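Claw clips as desk hardware, second attempt

Posted 12 Dec 2022

The first version of this post, from July, recommended hook-and-loop ties for everything that lives on the work table. I have stopped using them for short-term bundling. The hook side collects lint, the loop side frays where it gets pulled repeatedly, and the whole thing has to be unwrapped to add or remove a cord. They are still fine for bundles that stay put, such as the run behind the bookcase, which I have not touched.

What replaced them is a set of ordinary claw-style hair clips. Kerubo Sang left a card of them here after a visit and told me to keep it. I had one in the pen cup for a while before trying it on a coiled charger lead. It held. I have been testing them on and off ever since, and the notes below are what I have.

Terms

A claw clip is two toothed jaws joined at a hinge, with a spring at the hinge and a flat tab on each jaw. Squeeze the tabs, the jaws open; release, they close and the teeth pass between each other. When I say throat I mean the enclosed space behind the teeth with the jaws shut. The throat is what matters for cords. The overall length printed on the packaging tells you very little about it, as a long clip with a flat profile can have less room inside than a short one with a deep curve.

Capacity

The mid-size clip takes a laptop charger lead folded into 3 loops, plus the Velcro-free end of whatever adapter is attached to it. A fourth loop goes in but the teeth no longer interlock, and a clip in that state can be pushed off sideways with a finger. I treat interlocked teeth as the pass condition. If they are not meshed, either the bundle is too thick or it has been folded badly.

Thin leads are the opposite problem. A single phone cable slides around in the throat and eventually works its way out between the teeth. Two phone cables coiled together stay in. For one alone I go down to the small size, the kind sold for bangs, or wind the coil tighter.

Bend radius

I was more worried about this than I needed to be. The clip closes around the coil and does not fold it, so the bend is set by how you wound the cord in the first place. The place to watch is the strain relief at the connector. Keep it outside the clip. Emiliano Nava clipped straight across the strain relief on his Voltport charger and the jacket now has a row of shallow dents in it. It still charges. I would not do it to one of mine.

Surface finish

Glossy clips and matte clips behave differently, slightly. The glossy ones slip on rubbery jackets when new and the matte ones do not. On braided cords I could not find a difference. The matte black clips also show dust from the brick, which comes off the wall in a fine grit whatever I do about it. A dry cloth gets most of it and an old toothbrush gets the rest out of the teeth.

I should probably seal the wall. I have been saying so for two winters.

Where the clips go

The table is wood and sits close to the brick. The power strip is on the wall side. My rule is that anything plugged in on a given day has its spare length coiled and clipped at the strip end, so the slack never reaches the part of the table where I work. Anything not plugged in is coiled, clipped and put in the drawer.

Empty clips go back in a shallow dish. I tried parking them on the edge of the tabletop, jaws gripping the wood, and gave up on it. The edge is too thick for the mid-size clips and the large ones leave marks in the finish. I also tried hanging them on the cord of the lamp. They stay on, but the weight pulls the cord down into the gap behind the table and then I have to fish it out.

Other jobs

Bags. A closed claw clip is a poor seal on a bag of screws but a good handle for one. For an actual seal, roll the top down twice and use a flat clip.

Paper. No. The teeth leave a wavy edge on anything lighter than card stock. Efua Boateng uses them on fabric swatches and reports no marks on cotton. I have no fabric to check this with.

Sandpaper. Quarter sheets, rolled with the grit inward, clipped at the middle. Good. I had been using rubber bands, which perish.

Hair. They also hold hair. Mine is long enough now that one of the set has been permanently reassigned.

Failures so far

Two clips have failed, both at the spring. In each case the spring had shifted off its seat and one end was sitting outside the hinge. One went back in with needle-nose pliers. The other snapped while I was trying the same thing, and the end of the spring went somewhere under the radiator. Wear glasses if you attempt this.

No broken teeth. I expected teeth to go first, going by the state of every claw clip I have ever found in a coat pocket, but those had been sat on.

Which one to buy

Matte, mid-size, curved profile, teeth that mesh fully when closed with nothing in them. Check the last point in the store if they are not sealed to the card. Hold it up side-on and look at the row of prongs. Color is a matter of taste. I use black for everything, which Do-yoon Bang says is a mistake on the grounds that I will never be able to tell which bundle is which. He may be right. The type I settled on is matte black with short prongs and a thin flat tab.

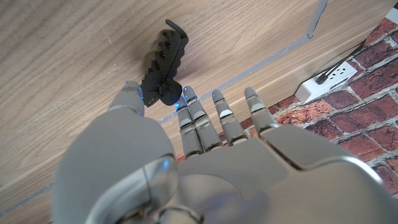
Corrections

An earlier draft gave the wrong clip size for the phone cables. Yatziri Figueroa caught it.

Filed in: Desk and Cords, Small Hardware

This site uses cookies to remember your reading settings. OK / More information

Copyright the author. Contact | Back to top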